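I paid for three months of the Akdale folding kit so you don't have to guess

The pitch landed in my inbox in November. Akdale sells what it calls a laundry handling kit: two grippers with printed fingers, a wrist camera for each, a box that runs the software, and a monthly plan called Clustia that sends you updated "skills." You bring your own arms. I already had a pair on the bench in the garage, so I was exactly the sucker they had in mind.

Let me start with the money. The kit is $740. Clustia is $37 a month, and the first month isn't free, whatever the banner on their home page seems to say. You also need a mounting plate if your arms aren't on their short list. Mine weren't. The plate comes from a company called Orkon and took longer to arrive than everything else put together.

What the sales page says

"Folds everyday garments from a pile." That's the whole claim, in large type. Scroll down far enough and you find that everyday garments means short sleeves, adult sizes, no buttons, one item at a time. I'd call that a T-shirt. A pile of one T-shirt is a generous use of the word pile.

There's also a line about 400 garments in their test set. I wrote to ask how many of those were different garments and how many were the same shirt dropped again. I got a friendly answer that thanked me for my interest.

Setup

Fine, mostly. The fingers snap on and the cable is long enough. The manual is 192 pages, and a good third of it is safety text repeated for each arm model. Calibration wants a flat, light-colored surface with no pattern, and you'll be redoing it every time you bump the table. I bump the table a lot.

The software asks you to make an account before it will move anything. I don't love that. If Akdale goes under, I'd like to know whether my grippers still open and close, and I couldn't find a word about it in the terms.

How it handles cloth

The grab is the part I'd defend. The fingers go in low, squeeze, and gather up a soft fold, and they're gentle on fabric. I haven't found a snag or a pulled thread on anything yet. Thicker, fuzzier stuff seems to suit them better than thin cotton.

Knowing what to grab is another matter. The demo video shows the thing going neatly for two shoulders. Mine will take a hem, a sleeve, the middle of the back, whatever is sticking up. Then it lifts, looks at what it has, puts it down and tries again. Some shirts get sorted out in a couple of tries. Others I took away from it and folded myself.

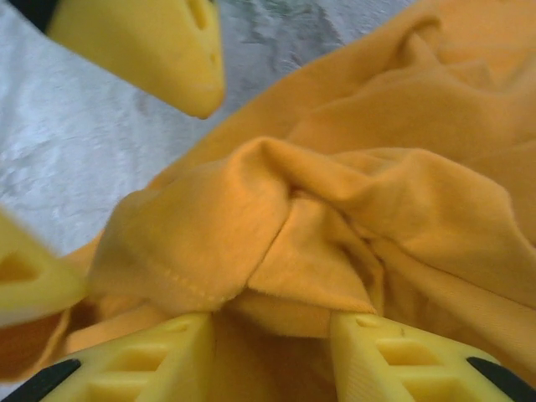 Compared with the Mollah

A few of you asked. The Mollah grippers cost less, come with no camera and no subscription, and don't pretend to fold anything. You write your own code or you borrow somebody's. If you like tinkering, I'd look there first. The fingers are stiffer and I trust them less around knits, but I own them outright.

Would I keep paying?

I canceled Clustia after the third month. Two updates came through in that time. One changed the look of the dashboard. The other was supposed to help with long sleeves, and I saw no difference on the four sweatshirts I tried.

I'm keeping the hardware. If Akdale ever sells the grippers without the plan, at a lower price, I'll say something nicer. Until then, ask them for an uncut video with a shirt you mailed in. I did, and I'm still waiting to hear where to send it.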